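Notes 3 – Pose tracking and lost frames
Course reader, Ottó Gál

Last week we treated the gripper pose as a number that arrives on time and is correct. Enjoy the memory. Today we get it from markers.

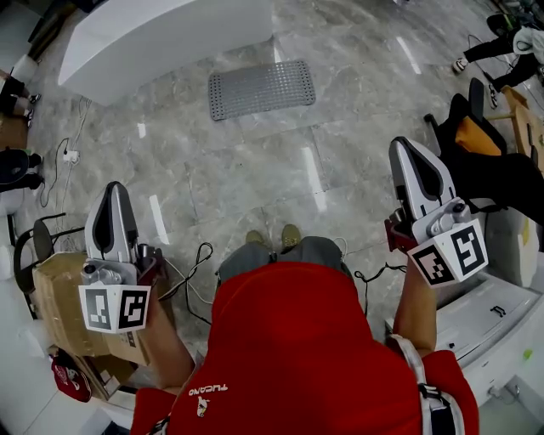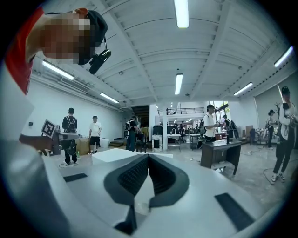
A tracker has two jobs: say where the gripper is, and admit when it doesn't know. Most are keen on the first. Kurier, our pose filter, takes marker corners in and puts a pose and a covariance out. A square marker seen straight on gives a steady position and a lousy tilt, so faces at different angles help, as on the cube under the right gripper in the first picture. A marker that turns away gives you nothing, and Kurier will coast on its motion model with great confidence, straight through a desk if there is one.

Rules for the lab:
Reject any pose jump over 34 mm between frames.
Two missed frames: coast. Three: mark the segment bad.
Don't smooth across a bad segment. The January group did, and the planner learned to teleport.

Read Mészáros on marker ambiguity before you touch the thresholds. Skip the proof.

Homework: run Kurier on the Nullari log (2,175 frames) and plot the covariance trace. If it never rises, you have a bug.

Related notes
Notes 2 – Frames, and whose they are
Notes 4 – Time sync
Plinus setup guide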